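Workshop notebook, bay 2
27/06/2025, Ž. Siliņa
Planning for the second arm and what must be bought with it

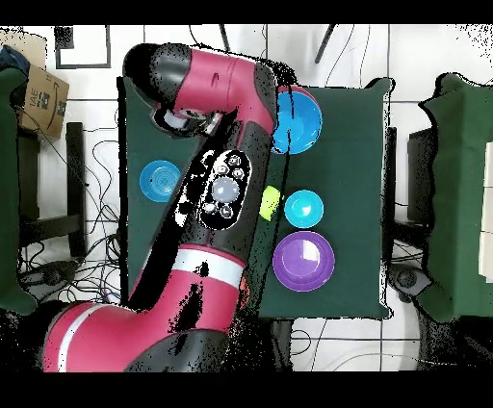
Red arm over the green table, with the bowls, the plate, the small cup and the block.

I write down the equipment discussion while I still remember it, so that we do not have it again from the start in the autumn. The short version: we have 4000 to spend before the budget closes, the offer from Sarine is 3530, and the difference is not enough for everything else on the list. So the list must become shorter or the arm must wait.

What the Sarine offer contains: one refurbished arm of the same series as ours, the controller, a power supply and a cable set of standard length. No gripper. I asked two times about the gripper, because in the first letter it was written "end tool included", and the second answer says that this means the mounting plate. I have asked them to correct the text of the offer before anybody signs it.

Avano sells a gripper which fits the plate, but I do not have a written price, only what was said on the telephone, and I do not want to put a telephone price into this notebook. They promised to send it on paper. Delivery is 6 weeks from the order.

Dzene answered that they do not sell used arms any more. They can rent one by the month. I looked at the rent and I think it is only sensible if we need the second arm for one season, and we all know how it went with the rented compressor. I leave it as a last possibility.

Table and cloth. The present table is good enough for one arm and for dishes of the size we use now. The right half is free, and the first idea was to put the second arm on that side so that both share the same cloth. I am not against it, but please let us measure the reach properly before we decide. If both arms can come to the purple bowl, they can also come to each other, and then we need the interlock box, and this is again money. A second table costs less than the interlock. It needs floor, however, and the tall covered unit on the right would have to move.

The cloth we should buy in double quantity in any case. The dark green works well with the blue and cyan dishes. It works less well with the block, which is yellow-green, and I would like to try a red or orange block before we blame the software for it. This costs almost nothing and can be done from the small cash.

Dishes. Plain plastic ones in strong colours are fine and we do not need the expensive laboratory type. I would add a second small cup like the cyan one, for the stacking task. Please do not buy glossy ones if there is a choice. The large purple bowl has a white reflection inside it, and I suspect that it disturbs the edge finding, but I have not tested this separately.

Cables. I know this is not an interesting purchase, but I put it high on the list. At the left of the table we have a tangle on the floor beside the black stand, and more thin cables are lying across the tiles at the near side. With a second arm it will be double. I want floor covers, 15 metres, and a box of ties, and one afternoon with two people. It should be done before the new arm arrives, so that we know which cable belongs to which device.

Depth data. The outline of the arm still has black speckles, mostly along its left edge and low down around the body. Plonbridge says that their newer sensor is better at edges. They offer a loan unit for testing and I accepted. Until it has been tested here on our table I do not want to see any sensor in the budget. If the speckles are the same with the loan unit, we keep what we have.

Order of purchase, my proposal:

1. Floor covers and ties, spare cloth, blocks in other colours. Now.
2. Arm from Sarine, when the offer text is corrected.
3. Gripper from Avano, from what is left, and if it is not enough then from the next budget. The arm can be mounted and calibrated without it.
4. Second table or interlock, after the reach is measured.
5. Sensor, only after the loan.

Open points. Who pays the transport from Sarine? It is not mentioned in the offer at all. Does the guarantee on a refurbished arm begin on delivery or on installation? And is our electrical line enough for two controllers when both start together? I believe yes, but the plate on the controller must be read and compared with the fuse.

I will write to Sarine and Avano tomorrow morning. If somebody has an objection to the order above, please put it on the next page with your initials, and do not change the numbers on this one.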